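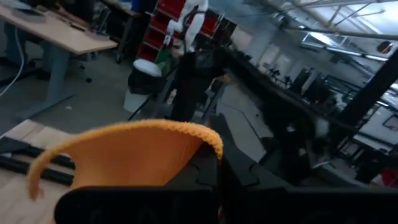 A Night-Shift Deal in Odurwood, Two Years On

Last updated: 7 September 2021

When the Javholm packing plant moved to round-the-clock work, the first complaint was about the bus. The last one left Odurwood before the late shift ended, and workers without cars were paying for taxis out of an hourly wage.

Consolacion Dizon, a shop steward, took the matter to management in June with a petition signed by 87 of the plant's 252 hourly employees. The agreement that followed set up a shuttle and gave night workers four weeks' notice of any change in their rota.

"We asked for six weeks," Dizon says. "Four was what we could get."

Florencio Salcedo, the plant manager, says the shuttle costs less than he expected. On most nights it carries 70 people.

The notice period has been harder to keep. Two grievances have gone to mediation, both over holiday cover. Anca Iordache, who mediated, wants the next contract to say plainly what counts as an emergency. Talks on it open after the fall inventory.

Related
Tenura staff vote on shorter week
Corina Sandu on reading a pay slip
Apprentice wages: what changed

Contact us | Copyright 2021 | Back to top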